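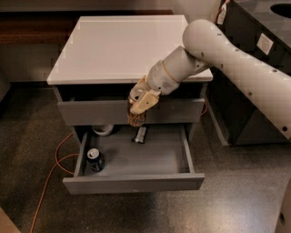

Tiziana Benedetti thinks we should stop paying people to steer robots through chores one at a time. Her view, which she repeated at Amelthorpe in January, is that an operator's hour is the most expensive thing in the field and most of what it buys is the same motion again.

I agree about the cost. I don't agree about the rest.

Last year our group collected 647 demonstrations of one job, putting small items into a drawer and taking them out. All of them were done by remote control. I did 202 of them myself. My wrists hurt and I got bored, and by the end I was steering quite differently from how I had started. I came in lower over the drawer. I slowed down before opening the fingers. When a can went in at a slant I backed off and tried again, and we kept those attempts in the set.

The retries turned out to matter more than the clean runs. When we trained without them, the arm would miss a grip and carry on as if it were holding something. With them, it usually went back.

You can write a script that puts a can in a drawer. Fimness sells one, and it works well as long as the drawer is open all the way. A script won't contain the correction its author didn't think of. A tired person at the controls makes that correction without deciding to.

Benedetti is right that 647 near copies are a waste. I would rather have 17 people do a few dozen each, in different kitchens, with their mistakes left in. Guiding the arm by hand would do for some of it. But somebody still has to show it, and they should be paid properly for the hour.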